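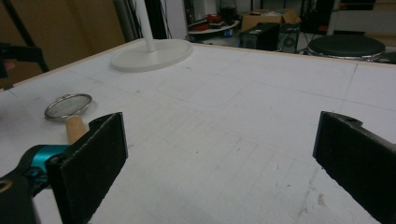
Pinza de mano instrumentada

Buscar en la enciclopedia Buscar Búsqueda avanzada

Imprimir esta página | Enviar por correo

La pinza de mano instrumentada es una pinza de dos dedos que lleva una persona en la mano, con una cámara montada encima, y que sirve para grabar cómo se agarran las cosas sin mover un brazo robótico. Yo la conocí en Tarkotel, donde me tocó comparar modelos durante un invierno entero, así que esta entrada me ha salido más personal de lo que pide la casa (si alguien quiere podarla, adelante).

Dedos y almohadillas

Casi todo lo que diferencia a una pinza de otra está en los últimos centímetros. La Grimholm trae dedos planos y anchos, rectangulares, y a mí me encanta para objetos tumbados; la Warrier los tiene más estrechos y entra mejor entre cosas amontonadas, pero con los mangos redondos sufre – giran, se escurren y hay que volver a empezar. Probamos 26 objetos de cocina con cada una. El colador de té es de mis favoritos para estas pruebas, porque obliga a decidir: o vas al mango de madera, que es corto, o vas al aro metálico y rezas por la malla. Con la Grimholm, Henok Admasu falló dos veces el mango y ninguna el aro. Yo, al revés.

Las almohadillas se gastan, y mucho. Las de la Warrier las cambiamos en febrero después de ocho sesiones.

Cámara

La cámara va en la propia pinza y ve los dedos desde atrás, con la mesa delante. Conviene que se vean las dos puntas también con la pinza abierta del todo; si solo sale una, luego cuesta muchísimo calcular la apertura. Sharada D'Souza prefería una lente muy abierta, yo una algo más cerrada, y seguimos sin ponernos de acuerdo. ¡Qué discusiones!

Mesa de pruebas

Una superficie blanca y mate va bien, y una cuadrícula a lápiz ayuda a repetir la posición de los objetos entre una pinza y otra. El lápiz se va borrando con el roce, ojo. Nosotros la repasábamos cada siete días.

Del mango al brazo

Lo grabado a mano se reproduce después en un brazo con los mismos dedos. El controlador Skillarari acepta las trayectorias casi tal cual, aunque los giros rápidos de muñeca los recorta y hay que grabarlos más despacio. Obadia Nyanda escribió el conversor que usábamos y aún no ha pasado a la versión nueva.

Véase también: pinza paralela, teleoperación, calibración mano-ojo

Última revisión: 3 oct 2025

Imprimir | Enviar por correo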